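Washing-up bowl, rack or both? Small kitchen advice
Last updated: May 2, 2022

pegandpan
We've got 40 cm of clear worktop at the Wenport flat. I want to keep a plastic bowl, a wooden plate rack and a mug tree out all the time. My other half says the bowl should live under the sink. Blue cloths go in the bowl, plates in the rack, mugs on the tree.

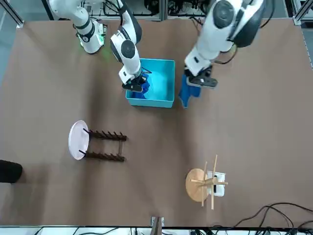

1 min read

The rack lies flat and takes plates on edge between the pegs. The mug tree is in a paler wood and doesn't match, which I can live with.

luik_lodger
Your other half is right. A bowl left out just collects things. I lost the mug tree as well and put hooks under the shelf -- cost me less than the tree did.

pegandpan
Hooks are no good, it's a rented place. And the bowl is where the cloths go until there's enough for a wash.

dripdry57
Disagree with luik about the bowl, but don't leave cloths bunched up in it. They go sour by the second day, worse in June.

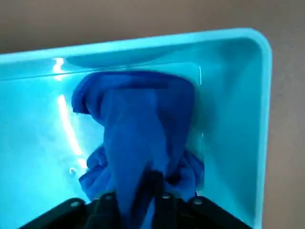
I hang mine over the oven rail and only drop them in the bowl on wash day. Turquoise plastic shows limescale too, so wipe it round with vinegar.

luik_lodger
Not everyone has an oven rail. Jutach do a stick-on one but mine fell off twice.

trurkard_tea
Nobody has mentioned cups. Half our mug tree stays bare now as the children use paper ones and draw on them.

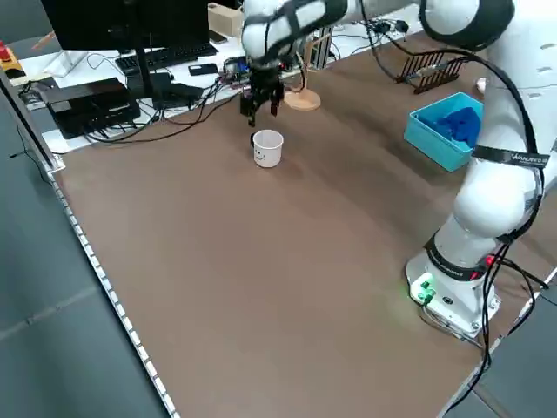

Paper cup with a smiley face

dripdry57
Paper cups every day seems a waste to me. Give them a mug each.

pegandpan
Going with the rail for the cloths. Bowl stays out for now.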